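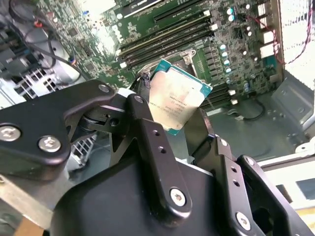
The processor, held just above the board with its socket open.

Hello again! I've been promising a page about the inside of a desktop computer for ages, and I've finally sat down and written it. If you only came for the bicycle pages they're still in the other menu, but do stay for a minute, because old computers are lovely things once the side panel comes off.

I do my tinkering in a back room in Ditstead, on a bench I bought from Benedetti when they were clearing out their old shop fittings. It's 110 cm wide, so a tower case can lie flat on it and I've still got room for a mug (kept well away, before anyone writes in). The screwdrivers are a Skaleo set, 32 bits in a tin, and I must use four of them at most.

I do like a processor with its printing still on the lid. The one at the top has several lines of it, quite faint, and the silver sits beautifully against that bit of teal green round the edge. Look behind it as well, at the memory slots with their little white latches. It's such a small square for the part that does all the thinking! 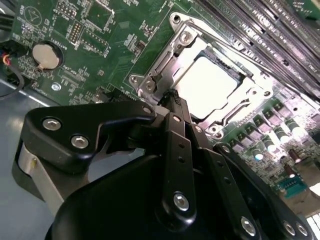 Socket and processor from closer in, with the battery over on the left.

I'm very fond of this view. The bright metal frame round the processor has a screw on each side of it, and there's a thin lever rod running along the upper edge. The capacitors with the shiny tops always make me think of a row of tiny saucepans. The word BATTERY is printed right beside the coin cell too, and I wish everything in my house was labelled as clearly as that.

Coin cells, by the way, are easy to find. I get mine from the hardware counter at Alldale and pay far too much for them, but it saves sending off for a packet of 71 when I want one. 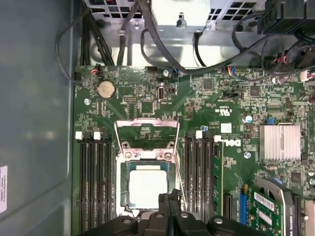

A green Dell board in its grey case, cables and all.

Plenty going on in this one! The coin cell is up towards the left, there's a USB port standing upright on the board, and then you get to the top right corner, where all the connectors and wiring have bunched themselves into a proper bird's nest. I rather like the bits of red, orange and blue in among the black. The metalwork along the top with the square vent holes is very handsome as well, in a plain sort of way.

The whole folder has got to nearly 322 pictures now, so there'll be more up in June, mostly fans and power supplies. The keyboards page is next, once I've sorted out the captions.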